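# Rosside wool underlay, by the roll

I started selling this underlay after I put it in my own place in Jilldale, so you're getting the opinion of someone who walks on it every morning in bare feet. It's a felted wool blend, it comes in grey (only grey, sorry, I've asked) and it goes under floating floors and rugs. I had the cheap foam stuff down for years and the hallway sounded like a drum every time the dog got up for a drink. Now I hear the fridge instead!

Each roll weighs 50 kilos, so get a mate to help you carry it in. I tried it alone once and had to leave it on the lawn overnight.

**What it costs**

- Standard roll: $919
- Extra-wide roll: $1,794
- Offcuts: ask me, the price depends on what's in the shed

Delivery is free in Costville and Jilldale. Anywhere else I'll get you a quote from the carrier, and I don't add anything on top.

**Laying it**

Sweep first, then sweep again. Roll it out across the direction your boards will run, butt the edges together and tape them, and don't overlap, even a little bit. I overlapped mine in the spare room and there's a ridge there I can still find with my toe in the dark. A fresh blade in the knife makes a huge difference (wool blunts them fast, so buy a pack). Leave the roll sitting in the room for a night before you cut it, with the window shut if it's muggy out.

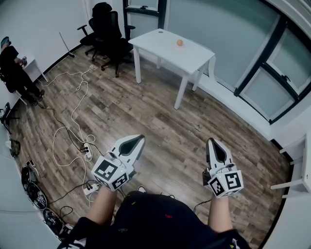 If your slab is new, wait until it's properly dry and get it tested. I won't sell you wool to go over a damp slab, and I've turned people away over it. Augustina Opoku ordered hers in October and then held off laying it right through to autumn. She rang me every few weeks to grumble, which was fair enough, and she's since bought a second roll for upstairs.

**Wool or rubber?**

I also carry the Chacko rubber underlay. It's better under heavy furniture and in laundries, and it smells for a while, so open the windows. For bedrooms I'd go wool every time. Warrick Sheehan does most of the laying for my customers and he'd tell you rubber, but he likes it because it cuts easier!

I've sold nearly 2,000 rolls now and the question I get most is about moths. The wool is treated, and I've had no trouble at home. Send me your room measurements before you order and I'll work out how many rolls you need. Unopened rolls can come back any time, but once the plastic's off it's yours.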